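The liner notes problem

Every December my inbox fills up with box sets, and every December I read the booklets before I play the discs. I've been doing it long enough to have developed a bad attitude. The one that set me off this year is the Vivgate reissue of the Nurnov sessions, four discs and a 72-page booklet, which promises "the complete story, told at last." I have now read the complete story twice. I think a fair amount of it is wishful.

For anyone who missed them the first time (most people did), Nurnov were a five-piece who played fast, nervous dance music with an accordion where the lead guitar ought to be. They made one album, had one song that got played at weddings in a few counties, and broke up in a van. The song was "Arroyo." If you have heard it you remember the handclaps.

The legend goes like this. The band had 18 hours of studio time left. The drummer had quit. Aarne Ahonen, the accordion player, wrote "Arroyo" in the hallway during a power outage, and they cut it in one take by flashlight, with the handclaps added because there was no drummer. The booklet repeats this three times, once in italics.

I have questions. If the power was out, what was the tape machine running on? If there was no drummer, who is playing the snare that comes in on the second chorus? It's not buried. It's the loudest thing on the record. And disc three of this very set includes takes two, five and nine of a song we've just been told was done in one. Somebody at the label sequenced those discs and somebody wrote that essay, and I'd guess they never had lunch.

I spent a long evening with the booklet on one side and my old fanzine clippings on the other, trying to get the dates to line up.
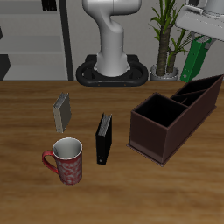
Two binders and a mug.

The clippings don't settle much, but they do show the story growing. In the earliest interview I have, Ahonen says he wrote the tune "at home, over a couple of weeks, it was a pain." There's no outage. A few years on, the hallway turns up. The flashlight doesn't come in until the band had been gone for a decade and a magazine asked everybody for their memories, and I don't blame anyone for that. You get asked the same thing enough times, and you start giving the answer people enjoy.

What bothers me is when the label, with the tapes sitting right there, prints the enjoyable answer and charges for it. A tape box has writing on it. Somebody could have looked.

Then there's the business of the second version. The essay spends a full page on the Bamadlow single, the cover that did well in dance clubs, and says the band "gave it their blessing." Spyros Konstantinidis, who played bass and co-wrote the B-side, is quoted in the same booklet saying he first heard the cover in a shoe store. That's a strange sort of blessing. Both statements are on facing pages and nobody has tried to introduce them to each other. 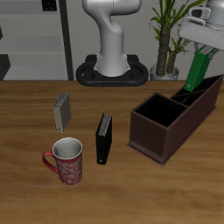

I wrote to Konstantinidis through his old fan club address, expecting nothing, and he was kind enough to answer. He doesn't remember an outage. He remembers that the drummer left after the album, not before it, and that the handclaps were there because the producer liked handclaps. He also said, and I'm quoting with permission, "Aarne tells it better than it happened, so I let him." I like him a great deal for that. I'd still rather have had it in the booklet.

To be fair to Ahonen, I wrote to him too and haven't heard back. If he has a flashlight and a receipt I will print both.

The numbers are slippery as well. The essay says the original pressing was 368 copies, which has been the accepted figure among collectors for years and helps explain the prices. Konstantinidis thinks it was 2,670, because he remembers the invoice and remembers being upset by it. Those two numbers aren't a rounding problem. My own feeling is that the small one is a first batch and the large one is the total, but that's a guess, and I'd want to see paper. Sellers won't thank me for bringing it up. I have watched that record change hands for silly money on the strength of a number that seems to come from one ad in one catalog.

Now, is the music any good? Yes, mostly. Disc one is the album, and the new transfer is clean without being scrubbed. You can hear the accordion breathe. Disc two is a live show with a bad vocal mic and a terrific crowd. Disc three is the outtakes, and take five of "Arroyo" is looser and better than the one they released — there, I said it. Disc four is demos, and I'd call it a disc for completists. Three of the tracks are the same demo at different volumes, as far as my ears can tell.
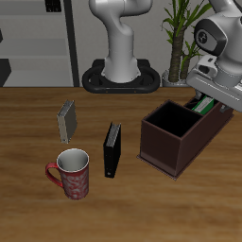 The packaging is fine. The lyrics are printed in pale gray on slightly paler gray, a choice I can't explain, and the wedding song's second verse has been transcribed wrong. It's "carry the water," not "Gary, the waiter." I checked it against Konstantinidis. He laughed, or he typed that he did.

So should you buy it? If you already love the band, you've bought it, and you don't need me. If you're curious, wait for the single-disc version, which the label says isn't coming and which I expect by summer. Either way, start with take five, skip the essay until you've heard the snare for yourself, and then see what you think of the flashlight.

Letters are welcome, especially from anyone who was at the session or who owns a copy with the pressing details written on the sleeve. Next issue: a live album that I'm fairly sure has the same applause on every track.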